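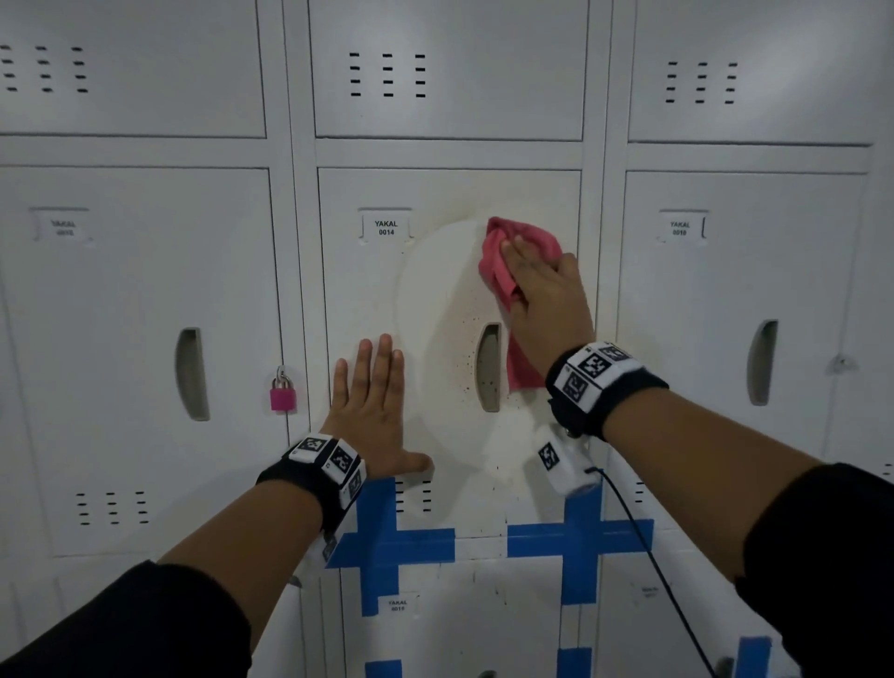
Figure 3. Wiping a locker door with a pink cloth, marker bands on both wrists.

4.2 Collecting the wiping demonstrations

We are less sure of this part of the data than of any other. The plan, drawn up by Onyeka at the Mirkside site, called for 600 demonstrations of surface cleaning on painted metal doors. We kept 553. The rest were dropped when the wrist track failed for long stretches, and we suspect that the dropped episodes were the harder ones, with more reaching and more turning of the hand.

Earlier work with the Clullon set treats wiping as a one-handed skill. Our demonstrators did not work that way. One hand held the cloth while the other lay flat on the door, and a policy trained on the cloth hand alone has no reason to learn the second. 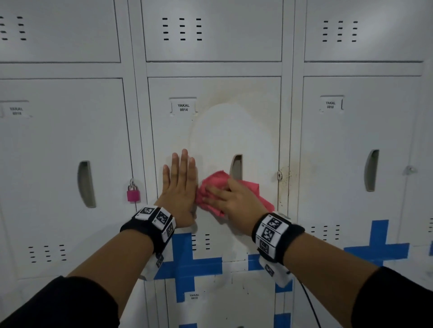 Whether the bracing hand matters to a fixed-base arm is an open point. Chevalier argued for keeping both tracks in every episode, and we did, at the cost of longer processing. Neither track records contact force - a serious gap for a task that depends on pressure. Visual change in the paint is a poor substitute. A door can look whiter under one light and dull under another, and our labelers disagreed on where a cleaned area ended.

We also doubt that more of the same would help. Going from 200 episodes to the full set gave gains on the doors used in training and very little on the Frerichs doors.
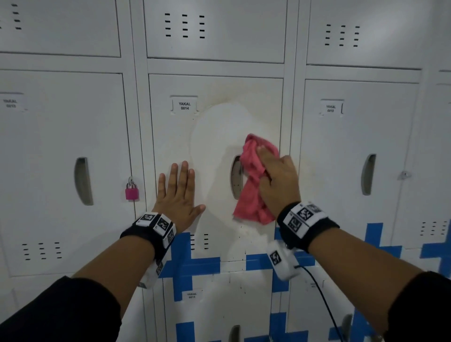
Would 1,000 demonstrations have settled the matter?
More episodes from the same bank of lockers would mostly repeat what the model has already seen. New surfaces and a force signal would be a better use of the hours.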